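Season Three of Gellidberg, Again

Every May the same rumor goes around, and every May my inbox fills up with people asking whether I've heard it. Yes, I've heard it. Gellidberg is supposedly getting a third season, it's supposedly already in production, and it's supposedly going to pick up right where the lighthouse episode left off. I would like all of this to be true. I have the second season on disc and I've sat through the recap special twice, which is more than it deserves.

But look at where the story comes from. A fan page posted a screenshot of a hiring notice from Skustdale, the studio that handled most of the second season. The notice asks for background painters with experience in "coastal settings." That's the whole thing. From there it got picked up by two of the bigger anime news blogs, one of which wrote "confirmed" in the headline and "could be" in the fourth paragraph. By evening there was a release window. I've tried to trace the release window and it seems to start with a commenter who said "probably next spring, if I had to guess."

Skustdale has at least two other shows with water in them. One of them, Fashola, takes place almost entirely on a ferry. If I were hiring people to paint waves this year I'd want them for the ferry show, which has an announced second half and, as far as anyone can tell, a lot of episodes still to draw.

Then there's the petition. It had 1,493 signatures when I checked, and the people running it are treating that as proof of demand. I signed it myself, so I'm not sneering, but it's a small number for a show that was supposed to be everywhere. The petition for a better dub of the first season got 2,138, and nothing came of that one either. The goal on the new one is 2,000. What happens at 2,000? The page doesn't say. I wrote to the organizers to ask who they planned to send it to and got back a nice note with a link to the petition. 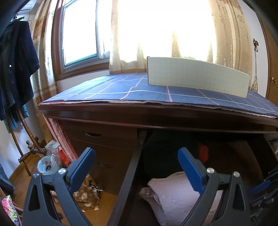
A desk with a blue checked cloth.

The manga is the better argument, and I'm surprised the hopeful crowd doesn't use it more. Season two stopped at chapter 129, and there's a decent stretch of material past that point, including the trial and the whole business with the two sisters. Enough for a season, if they don't rush it the way they rushed the harbor arc. The trouble is that the manga has been on break for a while now, and the last volume ended on the kind of page you don't want to animate unless you know what comes next. Studios have done it anyway. The results are usually an original ending that everybody hates for ten years and then decides was underrated.

Temitope Effiong, who reads this newsletter more carefully than I write it, sent me a long email last month making the case for optimism. Her point is that the streaming service never took the show off its front row, and that they wouldn't keep it there if they had no plans. I don't buy it. My front row also has a baking contest I've never watched and a movie I finished in the winter. Whatever decides what sits up there, I doubt it has seen a production schedule. She also says the lead voice actor "smiled in a way" when asked about it on a convention panel. Temitope, I watched the clip. He was drinking water.

What I'd count as news would be a post from the show's own account, or a teaser picture with the studio's name on it, or a cast listing. The account hasn't posted anything since the soundtrack went on sale. When the second season was coming, they put up a drawing of the empty pier with no text on it, and we all lost our minds, and the announcement followed a couple of weeks later. I'd believe a pier.

There's also the question of whether we want it from the same people. The first season looked wonderful and moved slowly, and the second was the other way around. By the last three episodes the crowd shots were mostly still drawings with some fog slid over them. If the director isn't back, and there's no sign that she is, then a third season could easily be six episodes of fog. I'd watch it and complain in this space.

For now I'm leaving it off the upcoming list. Skusley stays on, since that one has a trailer and a month attached, though the trailer is mostly a girl looking at a train. If you have something on Gellidberg that isn't the hiring notice, send it over. Please don't send the hiring notice.

Recent items
Fashola, First Half: Too Much Ferry?
The Skusley Trailer, Shot by Shot
Reader Mail: Dubs, Subs and the Missing Episode
Why Is Every Recap Special So Long
Gellidberg Soundtrack: Worth It for Side Two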